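Print this page | E-mail to a friend
Home Kitchen Pans Tables Spares Contact
Search the shop Enter keyword Go

Siltholm Saucepan, Teal

I've wanted a small pan like this in the Furkasham shop for years, and now we have one! The Siltholm is a one-handed saucepan for the jobs that come up every single day: milk for two mugs of cocoa, a couple of eggs, last night's soup, a bit of custard. It's deep and round, so a whisk or a spoon goes around without getting stuck in a corner, and the color is a glossy teal that I still enjoy every time I unpack a box of them.

The long straight handle is the part I like best. It flares a little at the tip, and your hand knows where to stop without you looking. Handle and pan are the same teal, too, so it looks good left out on a white counter or table (mine never makes it back into the cupboard).

Details

Holds up to 800 ml
Weight: 448 g
Length with handle: 359 mm
Color: teal
Lid: not included, see below
Guarantee: 2 years against faults

Using it

Wash it before the first use with warm water and a drop of dish soap, then dry it with a towel. Start on a low setting until you get a feel for how your stove treats it. Small pans heat fast, and milk will be up and over the side while you're hunting for the cocoa. Turn the handle in over the counter when there are kids around.

I've been using one at home since the first samples came in, mostly for oatmeal. It's light enough to pour with one hand and scrape out with the other, and that makes breakfast a lot less messy at our place.

Cleaning

A soft sponge is all it needs. Please keep steel wool and scouring powder away from the teal - the shine is half the fun. If something has stuck, fill the pan with warm water, leave it for as long as dinner takes, and wipe it out after. Don't put it under the cold tap straight off the burner.

Lids and spares

The Feng flat lid, small size, fits the Siltholm well. We usually have it on the shelf, but the next batch isn't due until November, so drop us a line before ordering the two together. Handles can't be replaced separately.

Will there be other colors? I hope so! I've asked for a dark red and a plain cream, and I'll put them up here as soon as I have them in my hands. Questions about the pan come straight to me, and I'm always happy to talk saucepans.

Shengli Shi
Page updated Monday, October 28, 2024

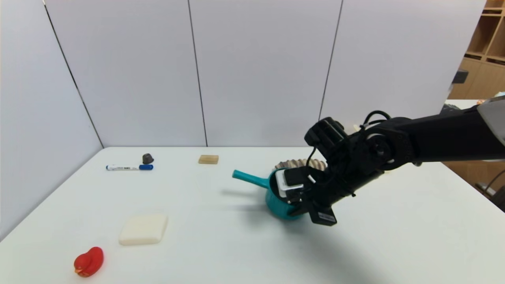
Also in small pans

Feng flat lid, small
Kidoditz egg pan
Kidoditz milk pan with pouring lip

Back to Pans | Print this page | E-mail to a friend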